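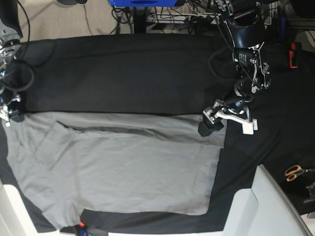 Kleidung falten mit zwei Armen: Anleitung für die Robotik-AG

Stand: 14. Dez. 2021

Wer im Netz nach faltenden Robotern sucht, findet Videos, in denen ein Hemd in Sekunden als sauberes Päckchen daliegt. Meistens laufen sie mit vierfacher Geschwindigkeit, und wie viele Versuche vorher danebengingen, steht nirgends. Rechnet in der AG bitte mit etwas anderem. Diese Anleitung bringt euch bis zur ersten brauchbaren Falte. Ob daraus je ein gefalteter Stapel wird, bezweifle ich.

Was ihr braucht

Zwei Arme mit Parallelgreifern, ein einfarbiges Kleidungsstück und ein Tuch als Unterlage, das sich farblich deutlich davon abhebt. Graue Baumwolle auf Schwarz geht gut. Das Tuch an der Tischkante festklemmen, sonst wandert es mit. Für die Steuerung nehmen wir Rullano. Gavico kann angeblich mehr, bei uns hat es im Mai vor allem Zeit gekostet.

Schritt 1: Auslegen

Stoff flach hinlegen und mit der Hand glattstreichen. Ja, mit der Hand. Dass ein Arm ein zerknülltes Teil selbst ausbreitet, ist ein eigenes Projekt, und wer euch das für ein Halbjahr verspricht, hat es nicht probiert.

Schritt 2: Ecken anfahren

Beide Greifer offen über die Ecken stellen, dann langsam absenken. In Rullano die Geschwindigkeit auf 8 Prozent begrenzen. Wer sofort schneller fährt, schiebt den Stoff vor sich her.
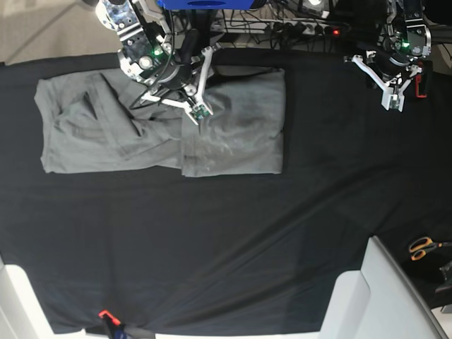 Die zweite Ecke erst greifen, wenn die erste sicher sitzt. Nach dem Umlegen den Finger kurz auf der Falte stehen lassen und den Greifer senkrecht abheben. Zieht ihr seitlich weg, kommt die Lage gern wieder mit.

Schritt 3: Kamera am Handgelenk prüfen

Laut Murakami-Handbuch reicht die Werkseinstellung, Belichtungswert 4000. Bei unserem Licht reicht sie nicht. Wir sind bei 485 gelandet, und auch damit bleiben bei schnellen Bewegungen viele Aufnahmen unbrauchbar. Solche Bilder vor dem Training aussortieren, auch wenn der Datensatz dann traurig klein aussieht. 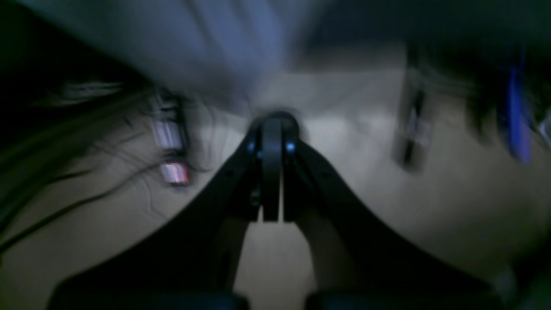 Blick der Handgelenkkamera mit starker Bewegungsunschärfe

Schritt 4: Greifkraft einstellen

Mit Stufe 2 anfangen. Mehr Kraft klingt nach mehr Sicherheit, zieht aber oft eine zweite Stofflage mit hinein. Prüft das an der Kamera von unten: Rafft sich der Stoff zwischen den Fingern, habt ihr vermutlich zu tief gegriffen. Dann öffnen, neu auslegen und noch einmal von vorn.

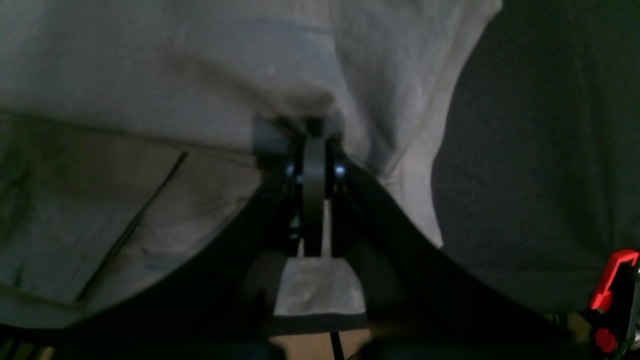
Aus der AG in Clasberg kam dazu der Einwand, die Greifkraft sei gar nicht das Problem, man müsse bloß flacher anfahren, dann klappe es auch mit dickem Stoff. Kann sein. Zahlen dazu habe ich noch keine gesehen, und bei dünnen Hemden hat uns der flachere Winkel nichts gebracht. Probiert beides und schreibt die Fehlversuche mit auf.

Schritt 5: Wiederholen

Denselben Ablauf mehrmals hintereinander fahren, ohne etwas zu verstellen. Eine einzelne gelungene Falte sagt wenig. Zwischen den Durchläufen die Kabel kontrollieren, besonders dort, wo sie über den Stoff hängen können.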